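Home | News | Events | Classes | Contact

Linen swap returns to the Montes Room

The household linen swap is back on 6/1/25, and we have changed how things are sorted. Last August people had to dig through heaps to find a matching set, and a lot of good cloth went home with its owner again. Emiliano Tejada has taken over the sorting this year and asks that everything arrive clean and folded.

Fold each piece flat, then in half until it makes a rough rectangle. It doesn't have to be neat - a few creases are fine. Cloths and small towels are handled at the table, and a light-colored surface helps when checking for stains.
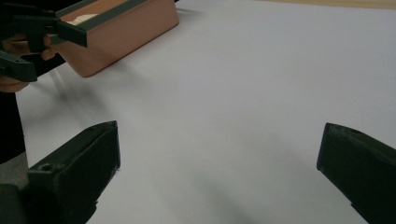 Sheets and blankets go to the hall instead, where there is more floor space. Please pin a note with the size to anything larger than a twin. Pillows can't be accepted.

Shallow baskets work better than bags for the small items. You can see what is in them, and the folds stay put on the way over. If you can spare a basket with a handle slot, bring it - we will give it back at the end.

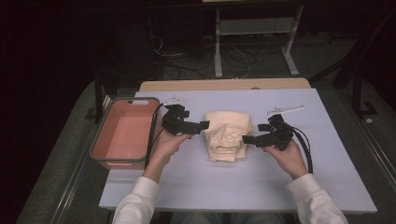
Folded cream cloth with a pink basket beside it.

Anything left over goes to Ploltum for rags. Questions about drop-off can go to Brendan Lenihan at the Kodivico desk.

Comments (2)

Marcy: Are cloth napkins okay if the set isn't complete?

Dev P.: I have two old tablecloths with mended corners. Will bring them unless somebody says no.

Contact us | Copyright Kodivico Newsletter | Back to top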